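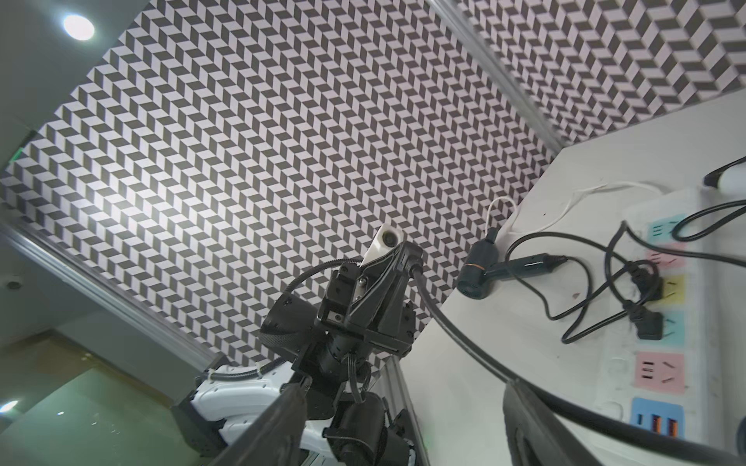 Wall panel with a black-and-white herringbone pattern

Herringbone is an arrangement of rectangles or parallelograms in which each row slants against the next, producing a broken zigzag. It is used in paving, flooring, wall covering, weaving and printed surface design. The name refers to the skeleton of the herring.

Geometry
In the block form, the pattern is built from a single rectangle, most often with a side ratio of 2:1 or 3:1. The end of each block meets the side of its neighbor at a right angle. In chevron, a related pattern, the ends are cut at a slant so that the pieces meet point to point along a straight line. Trade usage does not always keep the two terms apart. When light and dark parallelograms alternate, the surface may be read as a flight of steps, an effect shared with the rhombille tiling.

Paving and flooring
Roman builders laid small bricks on edge in this manner, a technique known as opus spicatum. In modern block paving, the interlock resists the sideways movement caused by turning and braking wheels. Blocks are laid at 45 or 90 degrees to the edge restraint. Wood floors in herringbone need more cutting at the borders than straight-laid boards.

Textiles
Herringbone cloth is a broken twill. The direction of the twill line is reversed at set intervals, and the warp is offset at each reversal, which separates it from a plain pointed twill. Wool versions are common in suits and overcoats.

See also
Basketweave
Houndstooth
Parquetry
Tessellation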